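Tradero TL-539 Waste Toner Container
Item no. TL-539. Sold singly or in cartons of 6.

The Tradero TL-539 is a replacement waste toner container for Flendier C33 series color laser printers. It collects residual toner removed from the transfer belt and drums during printing. The container contains no printable toner and does not replace any of the four color cartridges.

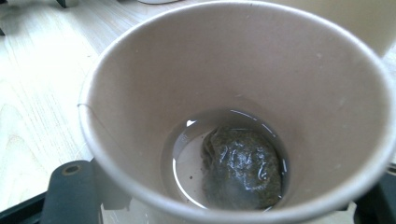
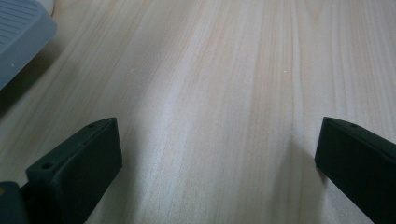
A buyer with two C33 units writes that the "container nearly full" message stayed on the display after the swap and cleared only when the front door had been closed and the printer restarted from the panel. The same buyer would like the reset steps printed on the carton and asks whether the foam seals can be bought separately. They cannot. The seals are bonded to the inlet ports at assembly.

Compatibility
Fits all printers in the Flendier C33 series, including models with the duplex unit and the second paper drawer. Does not fit the monochrome M33, which uses a smaller container with a single inlet. If the part label inside your printer's front door does not show a four-port container, do not order this item.

What is in the package
1 waste toner container
4 port caps, fitted to the sealing strip
1 disposal bag with tie
1 instruction sheet

Specifications
Type: waste toner container, four inlet ports
Full detection: optical, through clear window on right side
Counter reset: automatic on most firmware versions
Housing: black molded plastic
Storage: upright, in original bag, away from direct sunlight
Warranty: 2 years from date of purchase

Installation
1. Leave the printer switched on and wait until it is idle. Open the front door.
2. Press the release tab and pull the old container straight out. Keep it level.
3. Close the ports of the old container with the caps supplied and place it in the disposal bag.
4. Wipe the detection window on the new container with a dry, lint-free cloth.
5. Slide the new container in until the tab clicks. Close the front door.

If the message remains, select Menu, Maintenance, Waste Container, Reset. On older firmware the Reset entry is hidden until the printer has been restarted.

Do not empty and reuse a full container. The detection window becomes coated with toner and the sensor can no longer read the level correctly. Do not use a household vacuum cleaner on spilled toner. Wash toner from skin or clothing with cold water.

Yield
Container life depends on page coverage and on the share of color pages. Short jobs fill the container sooner than long ones, as the belt is cleaned at the end of each job. We do not publish a page figure for this part.

Ordering and shipping
Orders received before 2 p.m. leave the Mestosano warehouse the same day. Orders placed on Sunday are processed the next working day. Single units ship in a padded carton. Cartons of 6 ship as packed by the manufacturer and cannot be split.

Returns
Unopened containers may be returned for a full refund. Containers with the sealing strip removed can be exchanged only if defective. Used containers are not accepted at the warehouse. Check local rules for toner waste before disposal.

Related items
Tradero TL-533 transfer belt cleaner
Flendier C33 toner, black, cyan, magenta, yellow
Chaiyaporn lint-free cloths, pack of 33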